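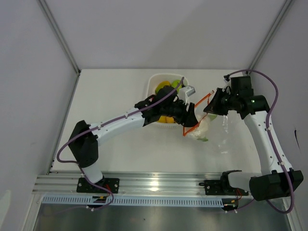 Both arms on the bag, produce basket behind.

wristwatcher
Posted Saturday, July 4, 2020

Hi all, long time reader, first real question. I look after a two-arm bench cell at our place in Londia. The job is groceries and bags, and it mostly behaves, but I've got a fault that's driving me up the wall.

The left arm stops dead with a comms error on the wrist. No crunch, no overload, it just freezes and holds position with whatever it's got in the gripper. It did it 9 times in 50 runs last week, and every one was on a long reach toward the basket. Fault code is 468, and the manual from Osine says "check link" and leaves you to it. Very helpful!

I've swapped the controller port and reloaded the firmware. Same thing.

gusset_gary
Cable. It's always the cable. You've got that purple one clipped to the forearm and then a big loop over the wrist. When the arm stretches out, where does the slack come from? I'd bet the plug is taking the pull.

Hortensia Huenchumán
I don't agree with Gary on this one. A pulled plug usually shows up at any reach once it's loose. We had the same code on our Queiroz cell and it was the gripper current spiking when the fingers closed on nothing but film. Clear bags are awful for it – the fingers keep squeezing, the supply sags and the wrist drops off the bus. Log the voltage before you start cutting cable ties.

wristwatcher
Thanks both. I don't have voltage logging on that arm (yes, I know). What I can say is the right arm has the same gripper and a purple cable too, and it has never faulted.
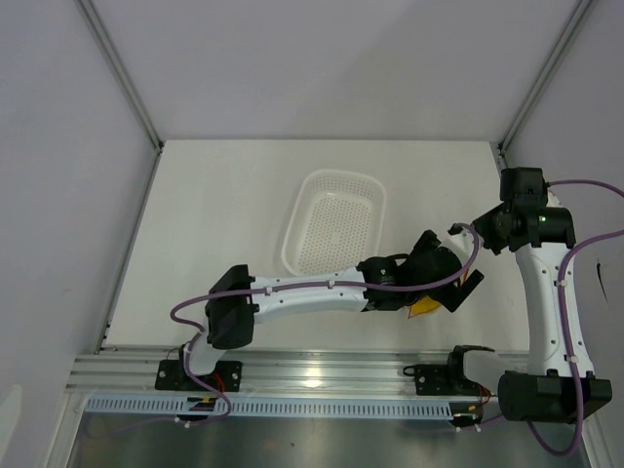
I ran it again this morning with the gripper speed turned down to 30 per cent and still got two stops, so I'm leaning a bit more toward Gary. Sorry, Hortensia!

Hortensia Huenchumán
Speed isn't force. Turn the closing force down and try again, then you can lean wherever you like.

cindton_mick
Can I be the boring one? When it freezes, what do you do about the thing in the gripper? Please tell me you're not reaching in to grab it with the power on. A bloke at our Cindton shed did that, the link came back on its own and the arm finished its move with his hand under it. Bruised knuckles and a very long form to fill in.

wristwatcher
Um. I have done that, yeah. I'll hit the e-stop first from now on.

gusset_gary
What Mick said. And while the power's off, undo the clip nearest the wrist and see if the plug wiggles.

wristwatcher
Will do both, force first and then the clip. Back in August if the parts take as long as last time.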